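Visit report: Udadeck flour mill and test bakery, Sekport
September 5, 2025

The Udadeck mill in Sekport opens its production floor and test bakery to commercial customers twice a year. The next date is in December. I went on the September tour mainly to see how the mill controls protein and ash, and how those numbers are checked against baked bread before a lot is released.

The tour starts at grain intake. Trucks are probed at several points and the samples are combined, then tested for moisture, protein and falling number before unloading is approved. Loads with a low falling number are refused for bread flour, as too much enzyme activity in the grain gives a sticky crumb and a dark, soft crust. Wheat that passes goes to one of 20 silos, sorted by protein.

Cleaning and tempering come next. The mill adds water to bring the grain up to milling moisture and lets it rest so the bran toughens and the endosperm softens. Hard wheat rests longer than soft wheat. The guide said most complaints about specks in white flour trace back to short tempering, which matches what I have seen in our own deliveries.

The roller floor is loud, and ear protection is issued at the stairs. Break rolls open the kernel, sifters separate the stock by particle size, and reduction rolls grind the middlings down to flour. Each flour stream has its own protein and ash content. The commercial grades are blends of these streams. Udadeck sells 3 grades for bread: a patent flour, a straight grade, and a high-extraction flour under the name Uvia.
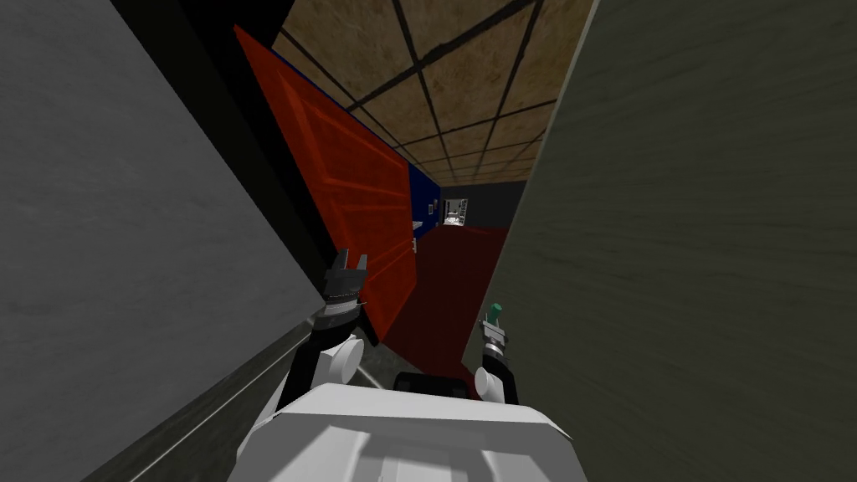 Uvia was the grade I was most interested in. It keeps more of the outer endosperm, so it absorbs more water and ferments faster than the patent flour. The mill recommends a shorter bulk fermentation and a slightly stiffer preferment. Its gluten is adequate for pan bread and hearth loaves but would not be my choice for a long cold retard. The data sheet gives absorption and mixing time, but no figure for starch damage. I asked for one and was told it is available by lot on request.

In the test bakery, each lot is baked with a fixed formula: flour, water, salt, yeast and nothing else. No sugar, fat or ascorbic acid is used, so any change in volume or crumb comes from the flour. Doughs are mixed to a set temperature, proofed for 40 minutes after shaping and baked in a deck oven. Loaf volume is measured by seed displacement once the bread has cooled.

We compared 2 loaves, one from patent flour and one from Uvia. The patent loaf was taller, with a thin crust and an even, fairly tight crumb. The Uvia loaf was lower and had a creamier crumb, more open toward the top. Flavor was clearly stronger in the Uvia loaf, with a mild bitterness in the crust that I would want to check again at a lower oven temperature.

The last stop was a short session on Yang, a soft wheat flour for cakes and steamed buns. It is milled fine and low in protein. No baking was done with it during the tour. Samples were handed out in small bags marked with lot number and milling date.

Practical notes: closed shoes are required, and jewelry has to be left in the lockers. Hairnets and coats are supplied. Parking is on the river side, and the entrance for visitors is next to the weighbridge. Customers who want lot data should bring their account number.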